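The Second Bench

Salamatu Ezeani had the handover sheet on a clipboard and read it from the top. The Berstead workshop was to pass from her to Rhun Wogan on 24 December 2018, with all items accounted for and all surfaces clear.

"Item one," she said. "Cables."

"Coiled," said Wogan.

"Coiled is a direction of travel. The sheet says coiled, tied and labelled."

He looked at the cables. He had coiled them the way Alun Hughes had taught him, over and under, and they had relaxed into each other since. He wrote "coiled" in the box and left the other two boxes blank.

Item two was the stop button. The sheet required it to be within reach of a seated operator and free of obstruction. Ezeani sat down on the stool, extended her right arm and recorded the result as a pass. She then recorded a remark concerning the cables. 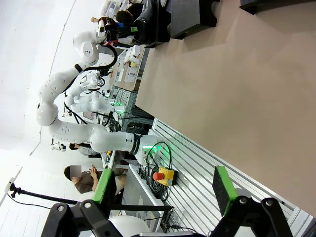
Item three was the floor. It had been swept twice, once by Wogan and once by Ezeani after Wogan. The grey panel took longer, as swarf settled between the ribs and had to be drawn out lengthwise with a stiff brush. She held the brush at the angle given in the Jesorex manual, page 879.

"You know that page by heart," said Wogan.

"I wrote it."

He had not known that. He had used the manual for two years and had complained about page 879 to most of the department, including, in May, to her.

"The angle is wrong," she said, still brushing. "It should be 20 degrees. Whitcombe changed it at proof stage and I let it go."

"Shall I put that down?"

"There's a box for remarks."

He wrote it in the box. Then he knelt, separated the first cable from the rest, and asked her for a tie.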